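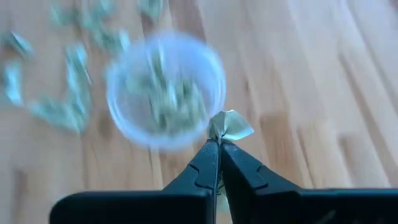
A two-fingered gripper holds a crumpled piece of paper beside a clear plastic cup during bench work at the Tanbridge site.

PRESS RELEASE

Virkedden introduces robotic bench clearing at its Tanbridge packing works

Tanbridge, September 6, 2025

Virkedden, the packing and finishing company, has brought robotic arms into daily use at its Tanbridge works, where they will take over part of the clearing and sorting of paper waste from the hand-packing benches. The arms were supplied by Brudau and have been fitted at two benches. A further four benches will follow once the present stage has been reviewed with staff.

Hand packing at Tanbridge produces a steady amount of small paper waste, mainly torn wrapping, backing slips and spoiled inserts. Until now, packers have stopped at set points in the shift to clear their own benches and sort the scraps by type before they leave the packing hall. The work is light but repetitive, and staff have raised it at bench meetings on several occasions as a cause of sore hands and lost time.

Under the new arrangement, the arm picks up loose scraps one at a time and places them in a container on the bench. Small, crumpled paper was chosen as the first material for the arms because it makes up most of the waste and has no fixed shape. Card, tape and film will continue to be cleared by hand for the time being.

No posts will be lost as a result of the change. Packers at the two benches have moved to a revised rota, under which the time previously given to clearing is divided between final checks and training. Six members of the packing team have been trained to start, pause and correct the arms, and this duty now forms part of a graded role with its own rate of pay. The works agreement covering the role was signed in July.

Morenike Ibrahim, Head of Operations at Virkedden, said: "Our packers know these benches better than anyone, and they have had a large say in where the arms stand, how fast they move and when they should be switched off. Some of what they asked for meant changing our plans, and the start date was moved to allow for it. We would like people to spend more of the day on the work they were trained to do."

Staff at the benches may stop an arm at any time without giving a reason. Each stoppage is entered in the bench log, which is read at the start of the next shift. The log is used only to improve the running of the equipment and does not form part of any record of an individual's work.

The installation was planned with Gittins, which advised the company on bench layout and safe working distances. As part of the same work, bench heights have been altered and the lighting over the packing hall has been renewed.

Virkedden will publish a short account of the first stage for its staff and customers. It will cover hours spent on clearing, reported strain and the views of the packing team. Decisions on the remaining benches will be taken after that account has been discussed at the works meeting.

ENDS

Notes to editors

Virkedden provides hand packing, finishing and short-run assembly for publishers and stationery makers. Its packing hall is at Tanbridge.

Requests for interviews or site visits should be addressed to the Virkedden press office. Visits to the packing hall are by appointment.

This website uses cookies to help us understand how our pages are used. By continuing to browse, you agree to our use of cookies. Accept | Manage settings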